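Llego a la puerta de Prarora con diez minutos de retraso y Ebise Birhane ya me está esperando con dos cafés en vaso de papel y una carpeta bajo el brazo. La carpeta, me avisa, es lo que he venido a ver. «Aquí dentro está todo lo que discutimos el año pasado», dice riéndose, «y te prometo que discutimos mucho».

Ebise coordina las normas internas de trabajo con pinzas manuales: quién las coge, cómo se cogen, qué se apunta después. Antes pasó una buena temporada en Tefera, en seguridad de máquinas, con vallas, setas de emergencia y botas con puntera (todavía las lleva puestas, por cierto). Le pregunto si lo de ahora no le parece un poco descafeinado en comparación. Niega con la cabeza antes de que termine la frase.

«Con una valla sabes dónde está el peligro. Con una herramienta que llevas en la mano durante media mañana, el problema es el hombro, es el cable, es que llevas un rato agarrando mal y esos datos los va a aprender un brazo que pesa más que tú».

La primera versión del manual tenía 55 páginas. Yo pensaba que me iba a decir que se había quedado corta, pero no: se la leyó entera una sola persona, y era ella. La que se usa desde septiembre cabe en dos hojas, por las dos caras, y cuelga plastificada junto a la entrada. ¡Dos hojas! Me deja hojear el original y encuentro un apartado completo dedicado a cómo se enrolla un cable. «Ese lo defendí hasta el final», confiesa.

Me cuenta las reglas de corrido, como quien recita la lista de la compra. El marcador se limpia al empezar cada turno y no se toca con los dedos. Las almohadillas se revisan a mano, pasando la yema por el borde. Nadie graba más de 200 repeticiones seguidas de la misma tarea, aunque vaya de maravilla — sobre todo si va de maravilla, puntualiza. Y una que me sorprendió: cualquiera puede anular una tanda sin dar explicaciones.

«Esa costó. En Sorutton, que nos ayudó a revisar el texto, querían un formulario con el motivo. Yo les dije que, si hay que rellenar un formulario, la gente se calla. Ahora se marca una casilla y a otra cosa».

¿Y no se abusa? Se encoge de hombros. De las últimas 500 tandas, más o menos, se anularon muy pocas, y casi siempre por algo que luego le pareció razonable. Le insisto un poco con los números, pero no me quiere dar un porcentaje: dice que en cuanto lo publique alguien lo convertirá en objetivo.
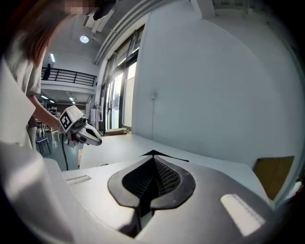

Página 2

Hablamos un buen rato del cable, cómo no. Ebise quiere que cuelgue por debajo de la pinza, con holgura, y que quien la maneja sepa siempre por dónde le cae. Lo que no soporta es verlo enrollado en la muñeca. «Lo hacemos todos, yo la primera, porque parece más cómodo. Y luego giras el brazo y tiras de todo».

Antes de irme le pregunto por Gradatora, el programa que reparte los turnos y avisa de los descansos. Le gusta a medias. Avisa bien, pero se puede posponer el aviso, y ella querría quitar ese botón. El equipo, de momento, vota que no. Volverán a hablarlo en la próxima revisión del manual, y Ebise ya tiene escrito el párrafo. Me lo enseña: ocupa tres líneas, y la segunda está tachada.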